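Ticket 3887: Plate stacking, second plate won't settle flat
Project: Dotbridge (table clearing and dish stacking)
Opened by: Colleen Ouellet
Assigned to: Lertchai Thaweesak
Status: Open, retest pending

What's going wrong

The job is to stack dinner plates on a bare table, one on the next, ready to be carried. First plate is fine every time. On the second, the policy tilts it over the first one, gets the rims close, and then lets go too early. The plate slides the last bit and lands with a clack. No breakage so far, but I wouldn't want it doing that with my own dishes.

I do want to say how far this has come! In January it couldn't find the rim of a white plate at all. Now it goes for the rim without dithering and I find myself cheering at the monitor.

What I've tried

1. Slower release. Dropped the opening speed by half. Quieter landing, same slide.

2. Different table. Moved from the Clerinden bench to the kitchen table. No change, so I'm ruling out the surface.

3. Went back through the 700 hand-held demos and pulled the ones with overlapping plates. There are 105. In most of them the person holds one plate at a slant with its edge over the other, fingers on either side of the near rim, and the glossy wells are full of bright streaks.

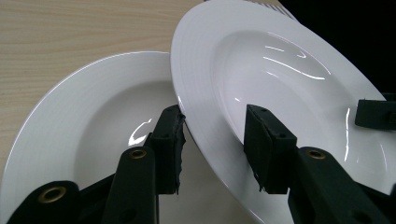

4. Matte plates. Borrowed a set from Somudstead with no shine to them. Slide gone in 17 of 20 tries – so glare is at least part of it.

Reply from Lertchai

Great digging, Colleen. Two thoughts.

The inner edges of the fingertip pads on the hand-held tool are ragged, with bits hanging off. If the pads on the arm are fresh, the grip won't feel the same as it did in the demos. Please swap the hand-held pads before you record anything else, and write the swap in the log.

Second, white rim over white rim is hard. The only thing separating them is a thin highlight and a dark line under it. I'd like more demos with the lamp moved between takes. Leave the shiny plates in, people own shiny plates.

Next steps

- New pads on the hand-held tool (Colleen)
- Fresh overlap demos, lamp in three positions (Colleen)
- Retrain and rerun the 20-try test on glossy plates (Lertchai)

Can it do the dishes yet? Clearing and stacking, nearly, and I'd have laughed at that a year ago. Washing is another ticket.

Last edited 8/7/23

Comments (3)

platewarden: We had the same early release with bowls. Waiting for a force dip before opening fixed most of it.

Colleen Ouellet: Ooh, will try that after the pad swap. What threshold?

platewarden: Depends on your pads. Start low and creep up.

Related tickets
Cutlery sorting: forks nest and come up in pairs
Chaiyaporn tray handoff stalls at the counter edge
Mug handles facing the wrong way on the shelf

Contact the Dotbridge team | © 2023 Dotbridge | Back to top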